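Minutes, Riedl cell maintenance, Nov 17, 2021
Present: Savvas Economou, Juvberg team

Item 1. Gripper fingers changed after 400 hours. The old pair is kept as spare – Savvas will label it.

Item 2. Wrist cable was rubbing. New clip ordered from Idoson. 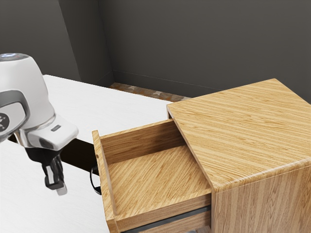
Item 3. Drawer task in the simulator. Savvas asked that the approach height is checked again before March. With the fingers pointing down beside the open drawer, the side wall is close. Action: Savvas.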